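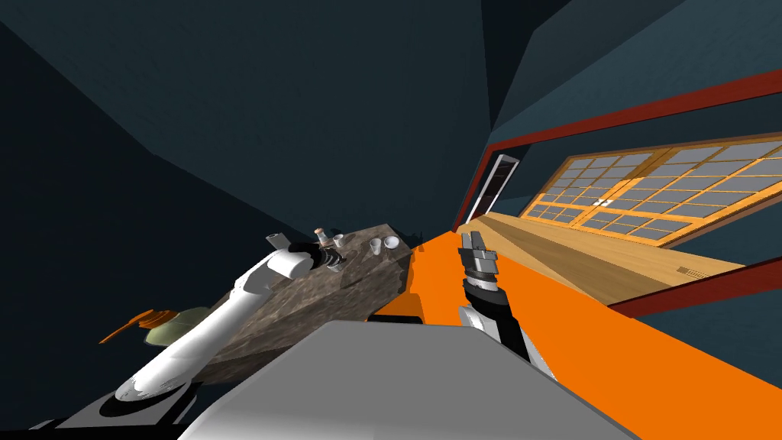 The kettle was cleaned on the first day of December and by the middle of the month it was white inside again, a reader from the upper part of Flarkska wrote to us. She asked if we could find out what has changed in the water, and if it will stay like this.

It has changed, and for now it will stay. Since the beginning of December, 2778 households in Flarkska receive their drinking water from the boreholes at Korkus. Before, they received it from the Brutano spring, which has served the town for longer than most people remember. The water from Korkus is clean and safe to drink, says the water company, but it is much harder. It contains more calcium, and the calcium stays behind on everything where water is heated or where it dries.

80 shares

The reason for the change is the old pipe between Brutano and the town. Two thousand metres of it lie under the hillside above the sawmill, and in autumn the company found that the joints in this part were leaking in several places. Repairing them one by one was considered and then given up. The whole part will be replaced, and during the work the spring cannot be connected.

At first the company informed customers only with a short line at the bottom of the November bill. Many people did not see it. Others saw it but did not understand what "change of source" would mean for them at home. The company now admits that the notice was too small and says that a proper letter is being printed, with the hardness values in it and with advice for the settings of dishwashers.

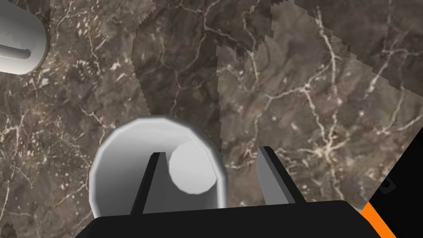
Babić

Up to now the company has received 467 complaints. Most of them are about limescale in kettles and on shower heads, and a smaller part is about the taste. Some customers write that their soap does not make foam as it did, which is normal with hard water. A few were worried about a thin film on the surface of tea. This film is also caused by the calcium, together with substances from the tea leaves, and it is not harmful.

The laboratory results can be read at the town hall, on the board beside the side entrance. We have looked at them. All values are inside the legal limits, and nitrate is even a little lower than it was at Brutano. Hardness has no legal limit, so it does not matter for the question if water may be supplied or not. For the owner of a boiler it matters very much.

In the shops the change was noticed quickly. The household shop on the lower square had no citric acid left before the holidays and had to order again twice. Vinegar was also missing from the shelves for some days. The bakery beside the bus station told us that the steam oven must now be descaled every week, and before it was every second month. At the café across the street, a filter was put on the water pipe of the coffee machine. The filter cartridge costs 80 euros and should be changed when the small lamp becomes red.

For private homes the water company does not recommend to buy expensive equipment now. In its opinion it is enough to do the following until the spring is connected again:

Set the dishwasher to the highest level of salt. In many machines this is done with a small wheel inside the door or in the menu, and the level in Flarkska was usually set very low.

Empty the kettle after use and do not leave water in it during the night.

Use a little more washing powder than before, according to the table on the package for hard water.

Wipe taps and glass walls in the shower with a dry cloth.

People with an aquarium should ask in a specialist shop before they change the water. Some fish that lived well in the soft water from Brutano do not like a sudden change. The company says it did not think about aquariums when it wrote the November notice, and it has apologised to two customers.

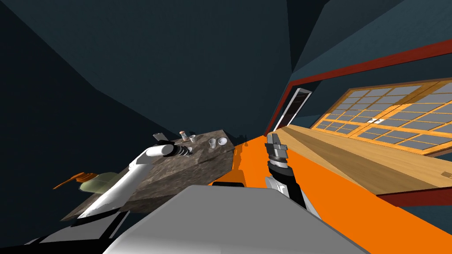 Why should we pay the same price for water that destroys our machines, one reader asked in the comments under our first short report. Several others agreed with this, and one of them proposed that the company should pay for the salt and the descaler until the pipe is ready.

A lower price is not planned. The company answered us in writing that the tariff is calculated for the quantity and the safety of the water and does not depend on its hardness. Pumping water from Korkus is also more expensive, it wrote, as the boreholes lie lower than the town and the Brutano water came down the hill by itself. These additional costs will not be put on the bills this year. What happens next year was not answered.

The town council will speak about it at its next meeting. On the agenda there is a proposal to give a free package of dishwasher salt to households with small children and to pensioners. It is not sure that the proposal will get a majority. Some councillors would prefer to spend the money on a second laboratory test, so that the residents can have more trust in the results. The meeting begins at 6 p.m. and is open to the public. Questions can be asked at the end, but they must be handed in on paper before the start.

The digging for the new pipe should begin when the ground is no longer frozen. The path from the sawmill to the spring will be closed for walkers and for cars, and the small car park there will be used for storing pipes. Farmers who need to reach their fields will receive a key for the barrier. The company hopes that the Brutano water will be back before the end of summer. If rock is found under the upper meadow, it can take until autumn.

Korkus will not be switched off after that. In dry summers the spring gave less water than the town needed, and in the last hot weeks the gardens could be watered only in the evening. The plan is to mix both waters in the reservoir, with the larger part from Brutano. The hardness would then be somewhere between the old value and the one we have today.
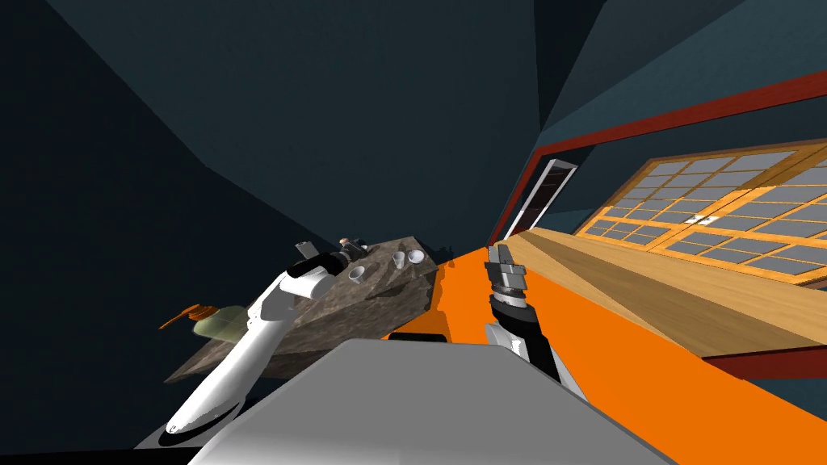 Three small white cups on a stone worktop.

For tea drinkers the café has found its own solution. It uses filtered water for the teapots also, and black tea, it was explained to us, becomes clear again and loses the film. Coffee is a different matter. Some guests say they like it better with the water from Korkus, and they have asked if they can have it without the filter. This is not possible with the machine.

Customers who have questions about the hardness in their street can call the water company in the mornings from 8 a.m. The part of the town below the railway was always supplied from Korkus, and nothing changes there.

Comments (8)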